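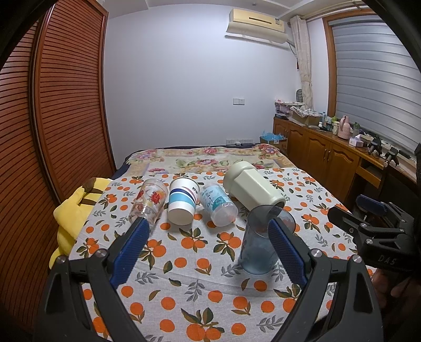 ok bedroom cup amnesty, day one. Every cup that has wandered upstairs goes on the cloth with the oranges on and gets judged. No mercy

the glass with the red flower stays. Was my nan's, came in a set, the set is now one. It is going back in the kitchen cupboard TODAY and not on the windowsill again

paper cup, why do I keep paper cups. Bin. Same for the plastic one with the blue print, I've been telling myself I'd put paintbrushes in it since March

big green bottle needs a proper scrub with the long brush. Which I lent to Amarachi. Amarachi if you're reading this, brush please

smoky tumbler is my water glass and is allowed to live up here. One per person, that's teh new rule

Rizwan says two per person. Rizwan had a mug behind the bed with something growing in it so Rizwan doesn't get a vote

replies asking where the cloth is from: Bosari, the little shop near the station, end of roll bin. Washes fine at 40, haven't ironed it once

next up the drawer of lids. I own a lot of lids. None of them fit anything in this house

right kettle's on. Yes I'm using a cup. Yes it's coming straight back downstairs afterwards, stop messging me Usman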